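Home | Kitchen | Laundry | Workshop | Visits

Laundry tips from the Guren open day

The Guren workshop opened its doors in May, and the programme gave most of the afternoon to household jobs done by robot. Much of what the staff said about preparing a machine for a robot applies equally to anyone doing the washing by hand. Notes follow.

1. Keep the top of the washer clear

A moulded top with ripples and ridges holds detergent dust. Wipe along the grooves with a damp cloth, then across them. Danica Jireš, who led the laundry session, allows nothing to be stored there - bottles creep towards the edge during a spin.

2. Put the basket beside the machine

Stand it level with the front panel, on the side away from the controls. The arm then has a short, straight reach from basket to door, and so does a person with a bad back. Fold trailing cloth back over the rim before starting.
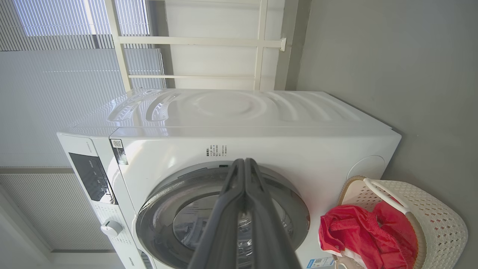
Two gripper fingers in each view. 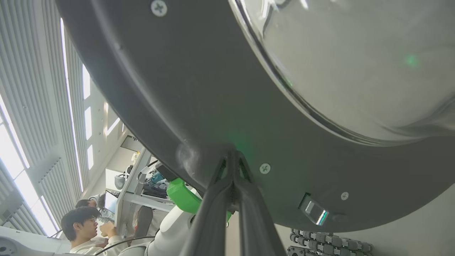 3. Clean the door rim

Lint collects in the fold of the rubber seal. Pull the fold back gently and wipe it after the last load of the day. Leave the door ajar overnight.

4. Check screws on anything that vibrates

Use a screwdriver that fills the cross of the head. Tighten until snug and stop; plastic housings crack easily. Tetteh Odoi keeps a log for the workshop equipment and rechecks every 100 hours of running. At home, twice a year is enough.

5. Tie cables back

A cable should have slack at the joint and none on the floor. Hook-and-loop ties are easier to undo than plastic ones. Check for rubbing wherever a cable bends - a shiny patch on the sleeve is the first sign.

6. Wash at 40 unless the label says otherwise

Bright reds go in separately for the first few washes.

Recent in Visits
Vrettos tool library: sharpening morning
Cledo repair bench, with parts list
Descaling a kettle without vinegar
Shelf brackets and what they will hold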